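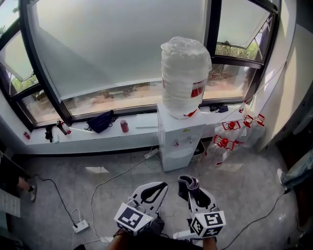

窗台前，饮水机和旁边的空桶

影视杂谈 > 新剧新片
主题：《Lulden》定档五月，先导预告看了吗

慢车到站
楼主
片方昨晚把先导预告放出来了，《Lulden》定在五月上，周三首播，一次放两集，后面每周一集，全季8集。导演是 Giuliana Betancur，就是拍《Coste》的那位。预告一分多钟，基本是港口和旅馆的镜头，台词很少，女主到最后才露正脸。
平台是 Navness，国内有没有同步还没说。
我自己比较期待。《Coste》第一季看了两遍，节奏慢，但人物立得住。大家怎么看？

老魏不吃香菜
2楼
预告看了，没看出讲什么。港口、旅馆、一个女人拎箱子，完了。
《Coste》第二季我弃在第3集，同一件事三个人轮流讲一遍，实在熬不住。这次8集，希望别再这么写。

糖水铺子
3楼
回复 2楼：第二季她没写剧本，只导了开头两集，后面换人了。片尾字幕里有。第一季才是她从头写到尾的。

老魏不吃香菜
4楼
回复 3楼：那我弃的第3集正好不是她拍的？行，这条我收回一半。剩下一半是她导的那两集我也没觉得好看。

雨棚
5楼
搬一下访谈里的内容，意大利语加西班牙语混着说的，我听得不一定全对：
故事发生在一个叫 Lulden 的小港，女主回去处理父亲留下的旅馆，旅馆606房一直有人按月付房租，但登记簿上没有名字。前三集基本都围着这个房间转。
她说剧本最早是按电影写的，后来写长了，才改成剧。
配乐还是 Bilora，跟《Coste》一样。

慢车到站
楼主
回复 5楼：谢谢搬运。606房预告里闪过一下，四十几秒的地方，门牌是歪的。Bilora 回来是好消息，第一季片头曲我到现在还在听。

麦田守夜人
6楼
又是女主回老家处理遗产，又是旅馆，又是一个打不开的房间。这两年看了多少部了。海报也是那个路子，灰蓝色，一个背影。

糖水铺子
7楼
设定老不要紧，看怎么拍。《Coste》的设定也就是姐妹俩分家产，一句话能讲完。
另外海报有两版，灰蓝那版是先导，正式那版是黄的，官网能看到。

麦田守夜人
8楼
黄的那版也去看了，还是背影，换了个颜色。

二手录像带
9楼
说个题外的，之前群演招募的帖子说要找600人拍渡轮那场戏，预告里那场戏怎么看都没有那么多人。是剪掉了还是后来缩了？

雨棚
10楼
回复 9楼：访谈里提了一句，渡轮戏拍了三天，人是分批来的，不是同时在船上。正片里多少我不知道。预告里那几秒应该是第一天拍的，天还是阴的。

二手录像带
11楼
明白了。那就等正片。

小数点后两位
12楼
有人知道 Navness 现在一个月多少钱吗，我上次退订之后价格好像变过。为一部剧开会员，周播的话至少要开两个月，不太划算。

老魏不吃香菜
13楼
回复 12楼：等播完再开，一个月看完。反正这种慢的剧连着看还好一点，隔一周我连谁是谁都忘了。

糖水铺子
14楼
这点我不同意。《Coste》第一季我是每周追的，中间隔几天有时间想，论坛里也有人一起猜。一口气看完的朋友反而说没劲，大段的戏都快进了。

老魏不吃香菜
15楼
那是你朋友快进的问题。我不快进，我就是连着看。第二季我也没快进，直接关了。

慢车到站
楼主
两种看法都正常，别吵。首播那周我开一个追剧帖，按集分楼，没看到的可以先不点进去。一次看完的等大结局之后另开一帖。

灯塔看门人
16楼
选角我有点保留。演弟弟的那个演员之前一直演喜剧，预告里就一句台词，“你把钥匙给谁了”，听着还是喜剧那个调子。也可能是剪辑的关系。

雨棚
17楼
回复 16楼：那句不是弟弟说的，是旅馆的前台。弟弟在预告里没开口，坐在车里那个才是他。两个人都留胡子，我第一遍也认错了。

灯塔看门人
18楼
倒回去看了，确实是前台。那弟弟我先不评价了。前台这个还是觉得不对，声音太亮。

小数点后两位
19楼
字幕有人做吗？《Coste》当时那版翻得不错，就是人名前后不统一，妹妹的名字有三种写法。

糖水铺子
20楼
回复 19楼：那版的翻译现在不做了，上个月在隔壁版说过。如果没有官方中字，估计要等几天。地名我建议就别译了，留 Lulden，省得到时候又出几种写法。

慢车到站
楼主
同意，追剧帖里统一写 Lulden。首播时间等官方再确认一次，目前写的是晚上九点，没标时区，有消息我更新在一楼。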